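Ticket: second arm and gripper pair, spend approval before quotes lapse
Queue: Sotuvura / Equipment planning
Status: Open, waiting on budget holder
Priority: Medium

Summary
Two-arm trials on the red ring parts need a decision on hardware. The present cell runs on a loan pair of Plaklow grippers, which go back at the end of November. The request covers purchase of one pair, spare fingers and wrist cameras. Wrist camera views from the bench are attached at the points they relate to.

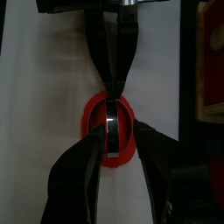
Reading time: 3 min

Entry 1. Scope
The task needs both grippers in the same small space. The upper one pinches a shiny strip that hangs down through the ring, and the lower one has its fingers either side. Clearance between the two pairs of fingers decides which model we can buy. The wide-body Liao unit was quoted first on price. Its housing is deeper than the Plaklow by 40 mm and I have asked for a drawing before it goes any further.

Entry 2. Fault carried over from last ticket
Symptom: lower arm stops with a force limit warning when the two wrists come close.
Checked: cable routing, payload setting, tool centre point.
Result: tool centre point was still set for the old fingers. Corrected and saved. Warning has come back once, on Saturday, with the long cable fitted. Short cable now on order.
This matters for the budget because a wrist with side cable exit costs more. If the short cable clears the warning, the standard exit will do and the line can come out.

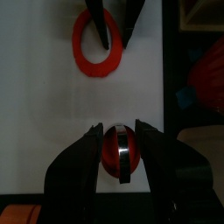 The finger profile is the other open point. Pointed fingers get into the opening of a ring and cast only soft shadows on the panel, but they give less surface to grip with. Blunt fingers hold better and need more room. The quote assumes one set of each, so that either arm can be changed over. Usau will supply blanks if we want to cut our own, minimum order 50. We do not need 50.

Entry 3. Costs
Gripper pair, Plaklow, standard exit: in quote
Side cable exit: optional, see Entry 2
Finger sets, one pointed, one blunt: in quote
Wrist cameras, 2 off: in quote
Mounting plates: make in house
Contingency requested: £1,000
Delivery is 3 weeks from order. Training is not included and we have not asked for it.

Entry 4. Query from purchasing
Query: can the second camera be dropped?
Reply: no. From one wrist the gripper hides part of whatever it holds. With a single view we would be setting the other arm by eye. A fixed camera on a post was priced as an alternative and came out dearer once the bracket and lighting were added. 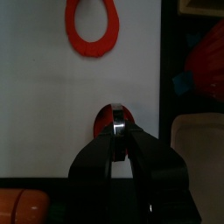 Lower gripper with red part and metallic piece at the fingertips, red loop on the panel above.

Entry 5. Soft parts
Production has asked for soft parts to be included in the same purchase. These hang limp and do not present a fixed edge to the fingers. Grip force on the loan pair can be set low enough on paper. The low end of the range has not been tested over a full shift, so I would not sign for it yet. Proposed test: same part, lowest force setting, 40 cycles, log every drop. If the drop count is poor, rubber pads go on the order as a separate line.

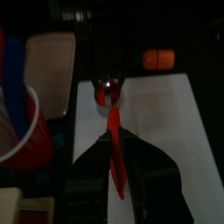
Posted by Marcelle Guillot, Equipment Planning

Entry 6. Position before approval
Cup and soft part work stays in scope for the trial and out of scope for the purchase until the Entry 5 test is logged. The Liao quote stays on file. I have asked Plaklow to hold their price to the end of the loan and have their agreement by email, copy attached to the parent ticket.

Actions
Guillot: chase Liao drawing, book test slot
Workshop: fit short cable, repeat close approach test, report any force limit warning
Purchasing: confirm cost code for contingency
Budget holder: approve or reject Entry 3 lines, less side cable exit

Next update when the short cable has been fitted.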